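Coffee tables in furnished lets: clearing and care notes

Windstead manages furnished flats and houses in Brestalby and Tirnton. The gallery covers one item from the standard inventory, the long dark wood coffee table, and the surface litter that has to come off it before any cleaning product goes on. Upholstery is dealt with on its own page and is mentioned only where it affects the work at the table.

Gloss finishes mark easily. Grit caught under a wrapper will scratch if the wrapper is dragged, and sugar from drink bottles leaves a ring that dulls the surface. Rubbish is therefore lifted, never swept, and the cloth comes last. 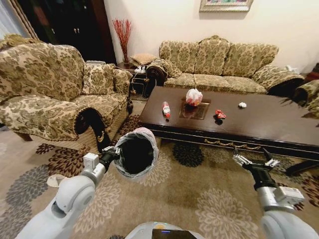
Samir
Inventory and Furnishings, Windstead

Long coffee table, dark brown, glossy top, with a darker square panel set into the centre. Litter on the top: a small plastic bottle with a red cap, a crumpled plastic bag, a red wrapper and a wad of white paper. The small round bin has its liner folded over the rim.

Bring the bin to the table. Carrying items across the room one by one takes longer and tends to drop crumbs on the seating. The liner should be turned down far enough to grip the outside of the rim, otherwise it slides in under the first heavy item.

Order of removal is bottles first, then bags, then paper. A bottle lying on its side should be picked up by the body and the cap checked for tightness before it is moved over the wood. Bags are taken from the top and kept upright, as the contents are not always dry. Paper can be used to pick up loose crumbs on its way to the bin.

The carved apron with gold scroll detailing is dusted with a soft brush. No spray is used on it. Liquid sits in the carving and lifts the gold over time, and touching up costs more than the brush. The same applies to the joint around the inset panel – wipe along it, with a barely damp cloth, and dry straight away.

The beaded fringe on the armchair is close to working height. Keep the bin clear of it.

Small items need sorting before anything is thrown out. Cutlery goes back to the kitchen and is checked against the inventory. Pens, caps, coins and keys are put in the tray in the hall and logged if the tenant has left. A cap with no bottle is treated as litter once the rest of the room has been checked.

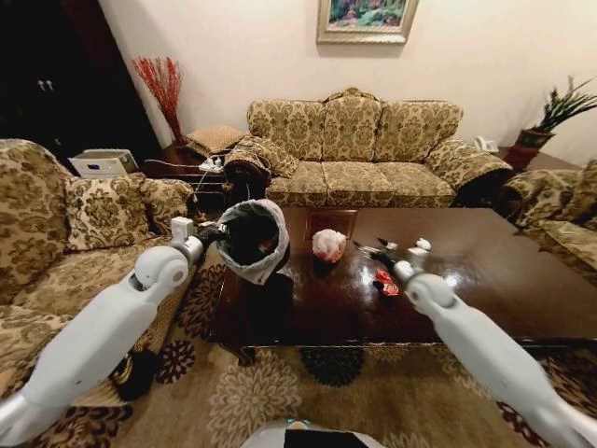
Table and three-seat sofa in matching-pattern damask; crumpled bag near the centre, small items to the right, grey cloth-edged bag held open at the near left corner.

Where a fabric bag is used for collection, hold it just off the corner of the table and do not rest it on the top. The inside should be checked for cutlery before it is emptied. Fabric bags are washed after every second property.

Once clear, the top is dusted dry, wiped with the grain and buffed. Allow 4 minutes for the top and 2 for the apron and legs. Trays and coasters are lifted and wiped underneath, then put back square to the edge. Reflections make smears easy to find – look along the surface from one end, at a low angle, with the ceiling light on.

Throws left over a sofa arm are shaken outside and refolded to the same width as the arm.

The current stock list has 94 tables of this general type across roughly 200 lets. Replacement legs and apron sections are held at the Tirnton store. Scratches deeper than a fingernail can feel should be reported before the next let and left unpolished. The list is next revised in December.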